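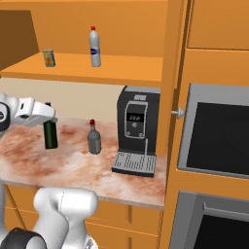 How to move a pantry station from hand work to a shared robot shift

Foken runs staff kitchens inside office buildings. At the Prarau site, the pantry station used to take one person most of a morning: wipe the counter, put bottles back where they belong, restock the open shelf, check the coffee machine. A single arm now does the putting back, and the person does the rest. These are the steps we followed, written up for the other sites that will make the same change.

You need a finished simulation of your own station before you start. If you don't have one, ask Ildikó Bognár for the Skedotus room template and measure your counter height, shelf height and the gap to the nearest appliance. The template comes with placeholder finishes. Leave them alone. Colors can be fixed later, and a wrong shelf height can't be caught by eye.

Step 1. Write down the job as it is done now

Stand with the morning attendant for two full shifts and note each item moved, where it came from and where it went. Don't rely on the posted procedure. Ours was four years old and left out half of what people did, including moving the tall bottles forward so that shorter coworkers could reach them.

Mark each task as arm, person or undecided. Keep the undecided list open until step 4.

Step 2. Set up the simulated station

Load the room and place the objects the arm will meet. Use a mix of shapes: a tall slim bottle and a small box on the shelf, a glass bottle and a wider, shorter one on the counter. If everything you place is the same size, you'll get good results that mean very little.

Put at least one object close to the coffee machine. The drip tray projects past the front of the housing, and that is where our early plans went wrong. The arm cleared the body of the machine and then came down too near the tray.

Check the reach to the shelf with a bottle already standing on the counter under it. The arm has to come in over the counter item or around it, and the planner needs to be told which you prefer. We chose around.

Step 3. Run it and read the failures

We ran 3,976 simulated pick-and-place attempts before anything was switched on at the site. Of those, 523 ended in a stop or a dropped object. Sort the failures by object first, then by location. Sorting by time of run tells you nothing.

For each group, decide whether to change the path, change the grip or take the object off the arm's list. Green glass bottles stayed on the list with a slower approach. Open containers came off it.

Step 4. Meet with the people who work the station

Do this before the arm is installed, with the simulation on a screen in the room. Chae-won Koo, who had the morning shift at Prarau, watched several runs and pointed out that the lower drawers have to be opened while the arm is working, because the cleaning cloths are in there. We had planned to keep that whole side closed off. The cloths moved to a cart and the drawers are now opened only during a pause.

Settle these questions at the meeting and write down the answers:

Who can pause the arm? (Our answer: anyone on shift, without giving a reason.)
Who restarts it?
What happens to the hours that are freed up?
Who gets called at 6 a.m. when it won't start?

The third question will take the longest. At our site the hours went to the lunch counter, which had been short-staffed, and no positions were cut. The lunch work is harder on the feet and has more customer contact. Two people liked the change and one asked to go back to mornings, which we arranged.

Step 5. Start with a short shift

Run the arm for one hour a day with an attendant at the station. We did this for 11 shifts. Log each pause and who called it. Bansal, the installer, will want the log in their own format – fill theirs in at the end of the shift and keep a plain copy for yourselves.

Expect the attendant to be slower in this period. They are doing their own job and watching a machine. Don't count these shifts toward anyone's targets.

Step 6. Change the job description

The attendant now sets the pause points, clears spills, inspects the glass and handles anything the arm leaves behind. That is a different job from the one they were hired for, and the paperwork should say so. At Foken it moved up one pay grade. Get this signed before the full shift begins – we did it a month after, and it caused bad feeling that could have been avoided.

Step 7. Review in July

Compare the pause log with your failure groups from step 3. If an object causes pauses on site and caused none in simulation, measure the real one again and correct the model. Send the changed room file to Ildikó so the template gets updated.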